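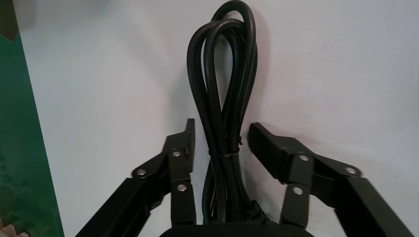 Test methods for robotic grippers are written around objects that hold their shape. The usual set is a block, a cylinder, a sphere and perhaps a bag of something granular. A supplier reports a holding force, a cycle time and a success rate, and the buyer compares these with the figures from the next supplier. For a warehouse moving cartons this is adequate. For anyone handling cables it is close to useless, and I think the rules for acceptance testing should say so.

A bundled power cord is a common item. It ships with almost every appliance and passes through every returns centre and repair bench. It is also a poor fit for the existing categories. The loops spread at the top and are tight at the tie. The bundle compresses under load, and the load is shared unevenly between strands. Two cords of the same length from the same carton will not have the same outline. A grasp at the tie and a grasp a hand's width above it are different tasks, yet most test reports record both as "cord, coiled" and give one number.

My first proposal concerns the description of the item. A report should state how the cord is bundled, what holds it, where the tie sits along its length and which way up the bundle was presented. The Tikwood depot, where I spent part of last year on acceptance work, used a one-page sheet for this. Filling it in took less time than changing a fingertip. When a second supplier's machine arrived in May, the sheet was the only part of the earlier trial we could reuse without argument.

The second concerns what counts as a success. Momingate's trial procedure, typical in this respect, treats a grasp as successful if the item is still between the fingers after 3 seconds. A cord can meet that condition with one loop trapped and the rest hanging free. It will then catch on the edge of the tote, or pull out of its tie during transfer. I would require that the bundle be lifted clear, moved, set down and inspected, with the tie still in place. Loops left outside the grasp should be recorded as a fault of their own class, separate from a drop.

The third is about damage. Insulation tolerates a good deal, but repeated pinching by a ridged pad at one point is not something a cord is designed for. Drop rates are easy to collect and so they dominate. Surface marking needs a lamp and a person, and it is usually left out. At Tikwood we ran 1000 grasps on one machine and examined 90 of the cords afterwards. Of those, 41 showed pad marks visible without magnification. None would have failed an electrical test, as far as I could judge, but a customer opening a box of new goods would have seen them. The supplier's report on the same machine did not mention marking at all, and under the procedure in force it had no duty to.

There is a reasonable objection, which Brandska put to me in writing: every added field makes trials longer and discourages small firms from publishing results. I accept the cost. I do not accept that it falls mainly on small firms. They tend to handle a narrow range of goods, and a narrow range is quick to describe. The larger burden is on suppliers who quote one headline rate for all items, and that practice is the one a revised rule ought to make difficult.

A weaker objection is that better control software will make the matter obsolete. It may reduce the number of failed grasps. It will not settle what a failed grasp is — that has to be agreed beforehand, in writing, by the people who will be bound by it.

The Rweyemamu draft on mixed-goods handling goes some way towards this. It has a class for "deformable linear items" and asks for the state of the bundle before and after each attempt. It still leaves pad marking to an optional annex. I would move that annex into the main text, with an inspection sample size fixed before the trial starts, and leave the rest of the draft alone.

Last updated: June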